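Natalina Guerra has edited unscripted television for most of her career, and for the past two seasons she has been story editor on Lendon, the shared-house competition produced by Cloreck. Her job begins when the raw footage arrives and ends when an episode is locked.

"The house records all day, but the episode is 44 minutes," she said. "Everything I do is a consequence of that ratio."

Loggers work in two shifts and tag each conversation by speaker, room and topic. Guerra reads the tags before she looks at any footage. From a normal day she pulls around 30 clips, and most of those are gone by the second pass.

"A clip stays if a later clip depends on it," she said. "An argument at dinner needs the remark from the morning. Without the remark, the viewer has no idea why people are shouting."

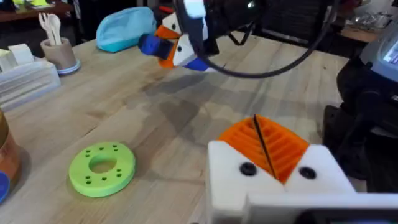
Eviction episodes follow a different schedule. The vote closes in the early evening, and the final segment is cut after the result is known, so Guerra prepares material for both nominees in advance. She plans these episodes on a table at home, away from the edit system, using whatever objects are at hand as markers. A lime-green ring with small holes in its face stands for the vote, and every storyline has to be placed before it or after it. "It lies flat and I can see it from the other end of the room," she said. "A sticky note curls up."

The planning method came from her time on Lombardi, a cooking contest with a fixed order of rounds. Lendon has no fixed order, and she finds that harder to edit — the structure has to be found in the footage.

Asked about viewers who say the show misrepresents housemates, she was specific. Her team doesn't join halves of different sentences, and reaction shots must come from the same conversation. "We do shorten pauses," she said. "I would call that editing, and some viewers would call it something else."

Guerra starts work in February on Jolstead, a new format from the same company. It has a smaller cast and no public vote.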